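The swap shelf at the Tulmont library is back, and I could not be happier! It shut in July when the side room got its new floor, and I'd been hauling the same bag of paperbacks around in my trunk ever since. Opening morning was November 2021's first bit of good news for me - 62 people came through before lunch, and some 155 books changed hands.

The rules are the same as before. Bring one, take one, and no textbooks please (they sat there for years last time). Kids can take two. There's a new bin by the door for puzzles and board games too, and I went home with a 50-piece lighthouse I have no room for.

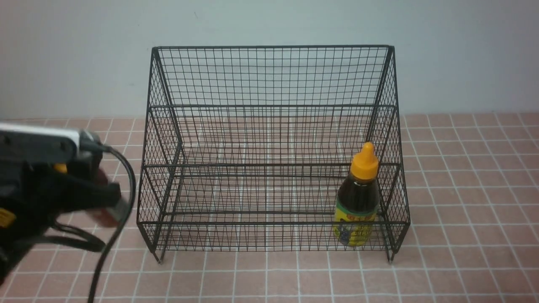 Eugeniusz Sikora would like to see the hours stretched into the evening, and told me that plenty of folks on the Prirudton side don't get off work until the library is already locking up. He has a point - the bus alone takes me forever. The library is looking at one late night a week, starting after the holidays if enough people sign up at the front desk.

Large print is what they're short on right now, along with picture books and anything in Spanish. Mysteries they have plenty of, 90 at last count (I may be to blame for a few of those). Drop-offs go to the front desk during regular hours, and Hamdia Alemneh will take bigger boxes if you call ahead.

Get Tulmont news in your inbox. Sign up for our free newsletter.

Contact us | Copyright Tulmont Neighbor | Back to top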